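手持夹爪和遥操作,同一个任务各录一遍

2021年1月21日

这篇拖了很久。去年开始做的垫圈上架任务,示教数据前后用两种方式采过:一种是人拿着手持夹爪直接做,一种是坐在主手前面遥控机械臂做。两套数据训练的是同一个网络,损失函数、图像尺寸、归一化方式都没有改。下面记的是采集这一侧的事,网络结构不谈,那部分没有什么可写的。

任务本身很简单。料盘里有若干橡胶垫圈,平放,互相可能搭着边。机器人取一个,翻到竖直,挂到立柱上,松开,退回。立柱直径和垫圈内孔之间余量不大,挂偏了会卡在柱顶。传统做法是做检测、估位姿、写固定轨迹,我们之前就是这么做的,对单独平放的垫圈没有问题,对搭边的垫圈要写很多特例,写到后来没有人愿意改那份代码。

手持端用的是 Undeser,平行开合,扳机直连手指,相机固定在指根后上方,视角朝指尖。机器人端是 Skeleck 的六轴臂,末端装同样的手指。遥操作用的主手是 Takagi,关节空间一一映射。三套东西的数据都经 Stallomau 落盘,图像和位姿统一重采样到 60 Hz。

一、手指必须是同一副

这一条写在最前面,是返工代价最大的一条。

第一批手持数据用的手指和机器人上的手指外形相同,图纸是同一份,打印批次不同。装上去以后指尖闭合位置差了一点,肉眼要凑近看才能发现。训练出来的策略在机器人上表现为:接近正确,下降正确,闭合以后垫圈从指尖滑走。查了几天网络,又查了几天控制延迟,最后把两副手指拆下来对调,问题跟着手指走了。

之后的规定是手指成对登记,手持端和机器人端从同一批里取,换一边就两边都换。指面磨损也会造成类似的现象,程度轻一些。橡胶垫圈表面有脱模剂,磨光的指面夹上去靠的是运气,操作者会不自觉地多用力,多用的这份力在开度曲线上看不出来,开度已经到底了。机器人照着开度去执行,力不够。

处理办法是给开度指令加一个固定的过闭合量,即目标开度小于观测开度。这个量单独标定,不参与学习。标定时用的垫圈要和采集时是同一种,软硬差别会直接反映在这个量上。

二、开度从哪里来

开度有两个来源,扳机上的编码器和图像。编码器干净,频率高,缺点是手指受力后会弯,编码器不知道。图像能看到真实的指尖间距,缺点是手指遮挡、反光、运动模糊都会影响检测。

我们试过只用图像。深色手指在浅色台面上分割起来不难,换到料盘上方背景变深,边缘就开始抖。试过在手指上贴标记,标记会被垫圈蹭掉,贴得靠后又对指尖弯曲不敏感。最后的做法是编码器为主,每次采集开始前做一遍全开、全闭,用图像校一次零点和满量程。全开全闭的动作要慢,闭合以后停一下再打开,否则两路信号的时间差会混进标定结果。

时间差是另一个问题。图像时间戳是驱动收到整幅数据的时刻,编码器时间戳是采样时刻,两者之间隔着曝光、读出和传输。做法是拿全开全闭那一段的两条曲线做互相关,取峰值位置作为偏移,写进该次采集的元数据。曝光时间锁死,自动曝光一旦打开,偏移就会随亮度漂移,互相关得到的只是平均值。白平衡也锁死。

三、位姿

手持端没有关节角,位姿靠视觉惯性里程计。这一套对环境有要求:要有纹理,要有足够的远近层次,动作不能太猛。指尖靠近台面时,视野里大部分是台面和手指本身,台面如果是素色的,能跟踪的特征点就很少,手指上的特征点又跟着相机一起动,必须用掩膜去掉。掩膜要画得比手指轮廓大一圈,并且覆盖从全开到全闭的整个行程。只按全闭位置画掩膜是常见错误,我犯过,症状是每次张开手指,估计出的相机位置就往旁边跳一下,闭上又跳回来。

改善办法里最有效的是在台面四周立几块有纹理的板,高度超过料盘,这样相机压低时画面边上仍能看到一部分。其次是在每次采集前先拿着夹爪绕工作区走一圈建图,之后的示教都在这张图里定位,不各自从零开始。绕圈时要包含低处的视角,只在高处绕,压低以后找不回来。

起始姿态固定:手指全开,指尖朝下,停在台面上方,静止片刻再动。静止段给惯性单元估零偏,也给后处理提供切分点。操作者容易省掉这个停顿,尤其录到后面手熟了以后。Stallomau 里加了一个检查,静止段长度不够就不让保存,提示音很难听,效果不错。
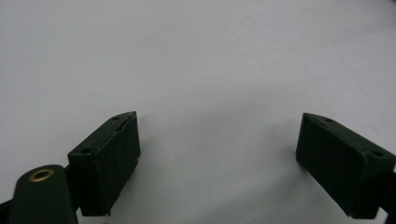
Tamer Semaan 读完草稿后回信说,起始停顿他不反对,但停顿不应该留在训练数据里:网络会学到静止画面对应零动作,上了机器人以后,第一帧看到同样的画面就可能一直不动。他的建议是停顿只供标定使用,切片时从速度越过阈值的那一刻往前留几帧,其余丢掉。他还提到,末尾松开垫圈之后的停顿同样要切,那一段更容易让策略停在半路。

他说得对,而且我们遇到过。机器人上电,回到起始位,策略启动,然后停着。日志里输出的位移一直在零附近抖,偶尔积累够了才突然开始下降。当时的临时办法是启动时注入一小段朝下的动作,把它推出那个区域。这个办法能用,写进代码里很难看,后来按切片的方式重做,注入的那段就删了。

不过中间的停顿我们没有切。翻转垫圈之后、对准立柱之前,所有操作者都会慢下来甚至停住,看一眼再往下。这个停顿带有信息,切掉以后机器人会以原速冲向柱顶。Shota Arai 试过按速度统一重采样,让轨迹在空间上等距,训练曲线漂亮很多,实机上对准那一步的失败明显变多。现在的规则是只切头尾,中间不动。

四、遥操作的那一半

Takagi 主手这边,位姿直接由正运动学给出,不需要里程计,不需要掩膜,也不需要立纹理板。动作一定在机器人可达范围内,关节限位和奇异点在采集时就会碰到,碰到了操作者自己会绕开。从数据质量看,这一半几乎不用清洗。

代价是慢。操作者没有触觉,垫圈是否夹住只能靠看,搭边的垫圈要试几次才能挑起来。手持夹爪时,手指碰到料盘底的一瞬间人就知道了,会顺势卸力;遥操作时等到从画面上看出手指压弯,已经压了一会儿。Skeleck 的臂有碰撞停机,阈值调低了频繁中断,调高了手指断过。最后在腕部和手指之间加了一段柔性连接,手持端为了保持一致也加了同样的一段。加了以后手持数据的编码器标定要重做,前面说的过闭合量也要重做。

延迟方面,主手到从手的链路本身不慢,慢的是画面。操作者直接看现场时没有这个问题,看屏幕就有。我们两种都试过。看现场时人利用了机器人相机看不到的信息,比如从侧面看指尖离垫圈还有多高,网络没有这个视角,学不到这个判断依据。看屏幕录的数据动作更慢,更犹豫,但每一个动作的依据都在腕部画面里。单论训练效果,看屏幕的更好用。

手持数据有同样的毛病,而且没法避免。人拿着夹爪,眼睛在夹爪外面。能做的是要求操作者站在夹爪正后方,头不要往侧面探。Reiko Kinoshita 试过让操作者戴一个小屏,只看腕部相机,录了一个下午,头晕,放弃了。

五、操作者之间的差异

同一个任务,不同的人做法不同。翻转这一步,Haruto Yoshida 习惯夹住外缘靠近自己的一侧,手腕向外翻;Sota Kamata 夹远侧,向内翻。两种都能成功,混在一起训练以后策略有时会夹在正中间,那里不适合翻转,垫圈会绕着指尖转。

多峰分布的问题,换能表达多峰的输出头可以缓解,这方面文章很多。我们当时用的是最普通的回归,所以选择从采集端统一:规定夹近侧,外翻。统一以后又发现料盘靠里的一排垫圈夹近侧时手指会碰到料盘隔板,于是靠里一排例外,夹远侧。例外写在采集说明里,贴在工位上。网络能从图像里看出是哪一排,这个例外没有造成混淆。

失败的示教要不要留,我的意见是分两种。夹空、掉落、重新来过并且最后成功的,留下,这些片段里有恢复动作,对实机很有用。中途放弃的,不留。还有一类是操作者发现自己偏了,退回起始位从头来,这类看上去像恢复,实际上动作与当前画面没有关系,我们按放弃处理。区分靠人工,回放一遍,打标签。回放很枯燥,安排在采集当天做,隔天再看就记不清操作者当时的意图。

六、手持数据搬到机器人上

手持轨迹不保证机器人能走。人的手腕可以很自然地拧过去,机器人到那里可能已经接近限位。采集后要过一遍逆解,把不可达的、速度超限的标出来。

刚开始我们的做法是直接丢弃整条。后来看了被丢的那些,问题多半集中在退回阶段,垫圈已经挂好了,操作者随手一甩收回来,速度超限。前面的部分完全可用。改成按段处理:挂好之后的部分替换成一段规划出来的直线退回,前面照用。替换之后图像和动作在退回段不对应,所以退回段不参加训练,由状态机接管。判断何时接管,用的是开度加高度,两个条件都满足才切换。

动作的表示用相对位姿,即当前夹爪坐标系下的增量。这样手持端的地图坐标和机器人基座坐标之间不需要对齐。重力方向还是要对齐的,夹爪歪一点看到的画面和正着看到的不同,动作也就不同。安装时用水平尺校过机器人基座,手持端的重力方向来自惯性单元。

控制周期方面,策略推理比采集频率慢,执行时每次预测一小段,执行前几步,再重新预测。相邻两段之间有跳变,做了线性混合。混合窗口太长会把闭合动作抹平,手指该夹的时候还在慢慢合,所以开度这一维不混合,只混合位姿。

七、数量

最后一轮的有效示教是 96 条手持加上若干遥操作。遥操作只补两种情况:靠里一排,和垫圈搭边。这两种情况手持数据里也有,但里程计在料盘深处的误差偏大,用遥操作补更省事。

清洗时另外剔掉了 2,865 帧,全部来自手持部分,原因是里程计置信度低于阈值。这些帧在轨迹中间,剔掉之后轨迹断开,断开处前后各自成段,不做插值。插值试过,位置看着连续,姿态在某些段上会绕远路,画面上却没有对应的转动。

采集说明改到现在是第 4 版。和第一版相比,多出来的几乎都是手部动作之外的内容:锁曝光、校开度、绕圈建图、静止、登记手指编号。第一版只写了怎么夹、怎么翻、怎么挂。

八、还没解决的

柱顶对准仍然是失败最多的一步。垫圈挂到手指前端以后,会挡住一部分柱子,腕部相机在最后一小段看不清孔和柱的相对位置。人做这一步靠手感,碰到柱顶后轻轻画圈,孔自己就套进去了。手持示教里能看到画圈的轨迹,幅度很小,和里程计噪声在同一个量级,网络学不出来。遥操作示教里没有这个动作,操作者没有触觉,都是靠看,对不准就抬起来重对。

下一步打算在手指根部加力传感,手持端和机器人端各一套,把力作为输入。传感器的布线在手持端不好走,扳机连杆旁边已经很挤。七月之前能不能装上要看结构改动有多大。在那之前先用固定的画圈搜索顶着,策略把垫圈送到柱顶附近,检测到接触后切换到搜索,套进去就松手。这部分是手写的,参数调了很久,对新批次的垫圈还要再调一次。

指面的问题也还在。换过两种材料,一种粘灰,一种太软,夹久了会留下垫圈边缘的压痕,压痕深了以后垫圈每次都往同一个位置滑。目前仍用回最早的那种,按使用次数更换,手持端和机器人端同时换,换完重做开度标定。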